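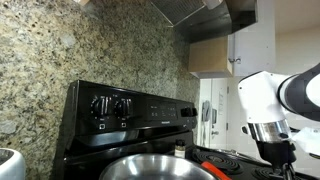
A kitchen range with a black control panel. Household appliances are among the goods most often held up by bank screening queries.

Screening the second name: a compliance officer on indirect ownership

2022-06-09

The compliance officer at Betisura, a trading company that ships household and light industrial goods to buyers in South America and the Black Sea region, spends most of the working day on ownership records. The officer agreed to an interview on condition that neither the officer nor any customer be named. The conversation covered asset freezes, the treatment of companies owned by listed persons, and the license process.

The published sanctions list, the officer said, is the easy part. "A name is on it or it isn't. Software handles that in a second. The work starts with the company that isn't on it and is still blocked."

Under the ownership rule applied by the US Treasury, an entity owned 50 percent or more by one or more blocked persons is itself treated as blocked, whether or not it appears on any list. Holdings of several blocked persons are added together. The officer said that many smaller exporters still read the rule as applying only to a single majority owner.

"They look for one person with more than half. They find a listed official with a minority stake and they stop. They don't go on to see whether the brother-in-law with another stake was listed in the same round. Each share looks small. Add them up and you have a blocked company."

Betisura changed its procedure in February after a case involving a distributor called Lukel. The distributor had been a customer for four years and had passed every list check. A bank in the payment chain held a transfer and asked for the full shareholder register. The register showed two holding companies, and one of these was owned through a third firm, Ninia, whose shareholders included a former ministry official designated the previous fall.

"We had the first layer," the officer said. "We did not have the second. Our form asked for shareholders, and they gave us shareholders. It was a true answer to a weak question."

The official's indirect interest came out below the threshold, and the distributor was not blocked. The shipment was held for 30 days all the same while the bank's lawyers went through the papers. Betisura paid storage at the port and lost the order that was to follow. The officer did not regard the bank's conduct as unreasonable.

"The bank has its own liability. It is not going to take my arithmetic on trust, and I wouldn't want it to take anyone else's."

The new form asks for every owner at every level until a natural person, a government or a listed public company is reached. It also asks who can appoint directors and who signs on the accounts. Control alone does not block a company under the US rule, but other authorities do treat control as a test, and a company that sells in several currencies has to satisfy more than one of them. The officer described this as the point most often missed by sales staff.

"People ask me whether a customer is sanctioned, as if there were one answer. I have to ask, by whom, and in what currency are we being paid."

Changes in ownership shortly before or after a designation get a separate review. A listed person may transfer shares to a relative or an employee, and on paper the company drops below the threshold. The officer said the date of the transfer matters less than the evidence of payment.

"Show me the purchase price and show me that it moved. If shares in a working company went to a driver for nothing, I am going to treat that as no sale at all. I would rather lose the customer."

The screening work is done with a commercial database and an in-house register kept under the project name Pană. The register holds entries on 600 counterparties. Each entry carries the date of the last ownership check, the source document and the name of the employee who read it. Entries without a source document are treated as unchecked, including those carried over from the older system.

Asked about false matches, the officer said they take more hours than true ones. Spanish naming practice is a frequent cause. A list entry may give both family names and a customer's passport may be quoted with one, or the order may be changed by whoever typed the invoice. Transliteration causes similar trouble on the other side of the business — one surname can arrive in several spellings on the same set of shipping papers.

"A date of birth clears most of them. A national identity number clears nearly all of them. So we ask for both at the start, before there is a problem, when the customer has no reason to be offended."

On licenses, the officer was more reserved. A general license allows certain dealings without an application, provided its terms are met. A specific license has to be applied for. Betisura has applied for two. One was granted, with conditions on reporting, and the other was returned with a request for more information and later withdrawn by the company.

"A general license has an end date and it has exclusions. I have seen a contract where someone wrote the license number into the payment clause and left out the date. The license ran out before the last installment. Then you are holding goods you can't deliver and money you may not be able to send back."

Funds received from a blocked party cannot simply be refunded. In the United States they go into a blocked, interest-bearing account and are reported within ten business days. Rejected transactions, where no blocked interest exists but the dealing is still prohibited, have their own report with the same deadline. The officer keeps the two procedures on separate sheets.

The officer also commented on criminal charges brought alongside a designation. An indictment by itself does not freeze property under the sanctions rules, and a person may be charged without being listed. Betisura nevertheless suspends new orders once an owner is charged with bribery or money laundering.

"The charge tells me what the prosecutors think the money is. If I go on taking it after that, I had better have something in the file that says why."

Records are kept for at least five years, the period the US regulations required at the time of the interview. The officer's next task is a second ownership check of the counterparties carried over from the older system, starting with those that pay through a third party.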